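Gripper opens by itself partway through a place move

Stelios Kontogiannis
Posted in December, edited once

I have a single arm set up on a white table for pick and place practice with toy food. It takes a piece, carries it over a square plate and lowers it. For weeks it was fine. Now, on some runs, the fingers let go while the arm is still above the plate and the piece drops. No fault code, no stop, and the log says the gripper is still closed.

What I've tried so far: new finger pads, slower approach, and grip force raised from 20 to 30 percent. The higher force made it a little better with hard pieces and no better with soft ones. It happened 8 times yesterday evening. The orange piece is the one I test with most, and the height over the plate is where it usually lets go.

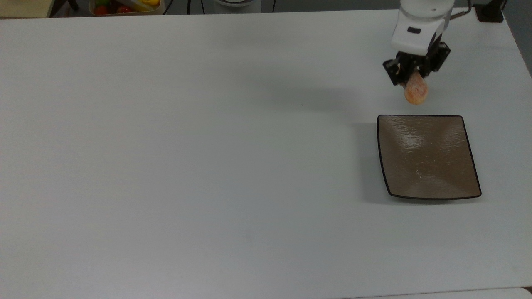

Ximena Ventura
Check your cable before you touch the force again. If the log says closed and the fingers are open, the controller is probably reporting the last command it sent and not the real finger position. A gripper that loses power for a moment can go slack and come back without any message.

Power everything down, then look at the connector at the wrist and the one at the base. Pull the plug, look for a bent or pushed-back pin, seat it again and tie the cable so it can't tug when the wrist turns. After that, run the same path with nothing in the fingers and log the supply voltage at the gripper. If it dips at the same joint angle each time, you've found it. Keep your hands off the table while it runs - an arm with a bad cable can do other things you didn't ask for.

Obaidul Paul
had this on a Skestero, it was the firmware. update it

Stelios Kontogiannis
Mine isn't a Skestero but thanks. Ximena, the wrist plug had one pin pushed back. I reseated it and did about 240 cycles with two drops, both on the soft piece. Voltage log is next, and I've ordered a new cable.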